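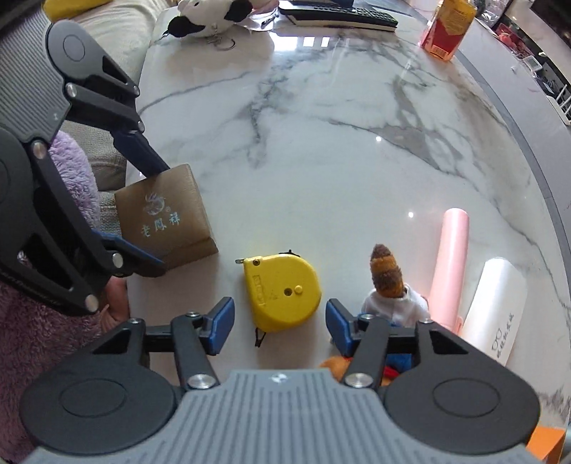

Measure first, then pack

Most parcels cost more to post than they should, and the carton is usually to blame. At Gradwood, a gift-wrapping and mailing shop in Jokholm, the yellow tape measure comes out before any tissue paper does. Small square boxes are easy. Soft toys are harder, as a teddy bear in a denim-style jacket can be squashed a little but a ceramic mug can't, and the two often travel together. The shop allows 2 centimetres of padding on every side of a mug and keeps cartons up to 60 centimetres long.

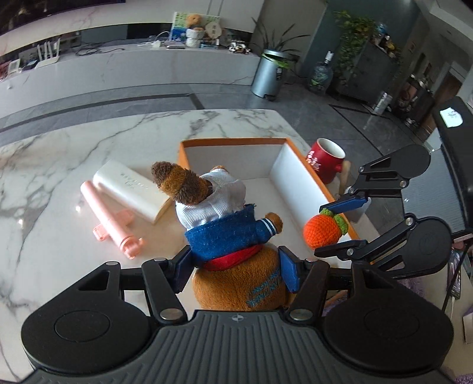
One regular customer said she still wraps mugs in tea towels and has yet to lose a handle.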